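How to Sort and Store Beaded Bracelets in a Shallow Tray
Print this page | E-mail this page

Posted 9 Dec 2018 by Soledad Pennington

Bracelets kept in a pile get tangled, and stretch cord wears out faster when beads rub against clasps and chains. A shallow tray solves most of this and costs nothing if you already have a cardboard box lid. The steps below take less than an evening for an ordinary collection.

What you need

A shallow tray or box lid with raised sides
A plain tablecloth or towel
A soft dry cloth
Small paper tags and a pencil
Zip bags for anything that needs repair

Step 1. Cover the table. Spread the cloth over the whole work area so that a dropped bead stays where it lands. A solid color makes small beads easier to find. Smooth out the folds before you start.

Step 2. Check each bracelet. Hold it over the cloth and pull very gently on the cord. If you can see bare cord between beads that used to touch, it needs restringing. Put it in a zip bag with any loose beads and write the problem on a tag. Look at the knot too – a knot that has started to slip will not hold much longer.

Step 3. Wipe the beads. Use the dry cloth only. Wood beads should not be soaked, and water left inside the holes can weaken elastic. Turn the bracelet as you go so the side against the wrist gets cleaned as well.

Step 4. Lay them in the tray. Set each bracelet down flat with a little space on every side. Bracelets with a dangling strand need more room. Lay the strand away from its neighbors, and when you pick the bracelet up, take hold of the beads and lift straight up. 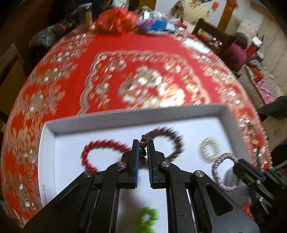
Ghislain Lévesque wrote in to say that he stores wood and glass in separate trays, after a glass bracelet left scratches on a dark wood one he had worn for years. He also puts a strip of felt under the glass.

Separate trays are a good idea if you have the space. If not, fold a strip of card and stand it across the tray as a divider.

Step 5. Group by use. Keep the ones you wear every week at the front. Dressy pieces and gifts you seldom wear can go at the back, or in a second tray stacked underneath. Do not stack trays unless the sides are higher than the tallest bead.

Step 6. Label and put away. Write the contents on the outside of one wall, where you can read it with the tray on a shelf. Keep it out of direct sun, which fades dyed wood and dries out elastic. I go through mine again every April and restring whatever has gone slack. For an average wrist I cut 21 inches of cord – doubled, with enough left over to tie the knot comfortably.

Contact Us | Copyright 2018 Loltolska Crafts | Back to Top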